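Caixas herméticas Tatberg: nove meses de uso e algumas dúvidas

Por Aurel Dobre
2022-11-29

Comprei o conjunto Tatberg em fevereiro, depois de ler pela enésima vez que uma boa caixa hermética muda a vida de quem cozinha para a semana inteira. A minha não mudou. Continuo a fazer sopa ao fim da tarde, a congelar metade e a esquecer-me da outra metade atrás do iogurte. Mas como há leitores a perguntar se vale a pena pagar o que a marca pede, deixo o que fui apontando.

Primeiro, a palavra "hermética". Na embalagem vem em letras grandes, e no folheto aparece outra vez, acompanhada de uma promessa de 1.000 ciclos de abertura e fecho. Não sei como se mede isso numa cozinha normal e o folheto também não explica. Escrevi para o apoio ao cliente a perguntar se os ciclos incluíam lavagens na máquina. Responderam-me com um cupão de desconto.

Quanto à conservação em si, o entusiasmo que li por aí parece-me exagerado. A rúcula aguentou mais um dia do que na caixa velha da Mamton, que custa metade e já tem a tampa riscada. O arroz cozido secou da mesma maneira. O queijo, esse, portou-se melhor, embora eu suspeite que o mérito seja do papel vegetal em que o embrulho desde sempre. As bolachas de aveia chegaram moles ao terceiro dia, tanto numa como noutra.

Fiz o teste da água, como toda a gente: 400 ml lá dentro, tampa fechada, caixa virada ao contrário no lava-loiça durante a noite. De manhã o lava-loiça estava seco. Repeti com sopa de abóbora ainda morna e aí já houve uma gota laranja no canto. Pouca coisa, mas levar sopa na mochila junto do computador, não levo.

O cheiro é outro assunto. Depois de um refogado com muito alho, deixei a caixa aberta ao sol na varanda, lavei com bicarbonato, lavei com vinagre, e a vedação continuou a cheirar a alho durante semanas. A vedação sai, felizmente, mas sai com má vontade, e voltar a encaixá-la sem a torcer exige unhas e paciência. Os vídeos da marca mostram a operação em poucos segundos. Gostava de saber quantas tentativas cortaram.

Experimentei também uma Sæther de vidro, emprestada pela minha irmã. Pesa que se farta e a tampa prende só de 2 lados, mas não guarda cheiro nenhum e vai ao forno sem drama. Para quem come em casa, é provavelmente a compra mais sensata. As Tonden, que muita gente me recomendou, devolvi-as ao fim de uma semana: não empilhavam, e já tenho caos que chegue no armário.
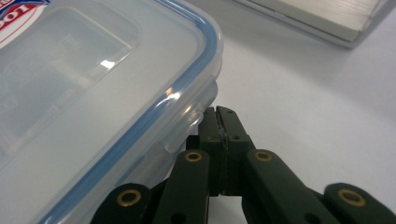 Tampas e vedação

Tampa translúcida, vedação de silicone azul a toda a volta, cantos arredondados. O azul ajuda a perceber se ficou alguma migalha presa, e isso agradeço. Já a transparência serve de pouco: com a caixa cheia e o congelador mal iluminado, acabo por colar uma etiqueta na mesma.

Preço e veredito

Paguei 40 euros pelo conjunto, em promoção. Sem promoção não pagava. São caixas decentes, vendidas com um discurso que não conseguem acompanhar. Se as que tem em casa ainda fecham, fique com elas. Se precisa mesmo de trocar, espere pelos saldos e compre uma avulsa antes de levar o conjunto completo.

Classificação: 3 em 5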